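Le 15 mars

Me revoilà après un bon moment de silence (la dernière fois c'était en décembre, j'ai un peu honte) et il faut que je raconte ma journée avec la pince, parce que j'en ai encore mal aux pouces !

Donc. Depuis plusieurs jours la pince à main tirait à gauche. On fermait la gâchette et un doigt arrivait avant l'autre, pas de beaucoup, mais assez pour que tout ce qui est fin parte de travers. Emrys disait que c'était le capteur, moi je disais que c'était la glissière, et on s'est chamaillés là-dessus pendant tout le café comme deux vieux garagistes. J'ai fini par tout poser sur l'établi et ouvrir. Sept vis, dont une déjà foirée par quelqu'un (par moi, je crois bien, à l'époque où on montait encore tout au tournevis électrique).

Eh bien c'était la glissière ! Un petit paquet de graisse noircie et de poussière collé dans le rail, bien tassé au fond, là où le chiffon ne va jamais. J'ai nettoyé au coton-tige, puis à l'alcool, puis encore au coton-tige, et j'ai remis un soupçon de graisse Hornoner – celle en petit tube, l'autre est trop épaisse et ramasse tout. Au remontage j'ai oublié le ressort, évidemment. Démontage, ressort, remontage. Emrys Dafis n'a rien dit mais il avait un sourire que je n'oublierai pas.

Après ça il fallait refaire le zéro, doigts fermés puis doigts ouverts, et vérifier que la caméra se retrouvait toujours avec le marqueur noir et blanc sur la table. Tout le monde portait son tee-shirt d'atelier le plus fatigué. 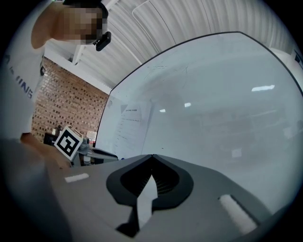 À quelle fréquence faut-il refaire le zéro des doigts ? Chaque fois qu'on a ouvert le boîtier, et sinon toutes les 800 fermetures, c'est ce qu'on a noté dans le cahier et je m'y tiens à peu près.

Le premier essai m'a donné des valeurs idiotes, j'ai soupçonné le câble, je l'ai changé, pareil. Chak-lun Tsai m'a rappelé depuis l'autre bout de la pièce que le logiciel Viltument garde l'ancien réglage tant qu'on ne l'a pas relancé. Je le savais ! Je l'ai même écrit moi-même dans la fiche ! Bref, relancé, recommencé, et là les 2 doigts sont revenus bien ensemble, tout doux, sans ce petit claquement qui m'agaçait tant. J'ai fait une série de 130 fermetures pour être tranquille (d'où les pouces) et l'écart n'a pas bougé.

Il reste la question des patins en caoutchouc. Ceux de la première commande commencent à briller, ils glissent sur le plastique lisse, et le fournisseur de Teston ne répond plus à mes messages. Chak-lun voudrait essayer ceux de chez Pastor, plus mous. J'ai peur qu'ils s'usent deux fois plus vite mais bon, on peut toujours en prendre une paire et voir.

Racheter aussi des cotons-tiges, j'ai vidé la boîte. Et une vis neuve pour remplacer la foirée, que j'ai remise quand même en attendant, en serrant à la main.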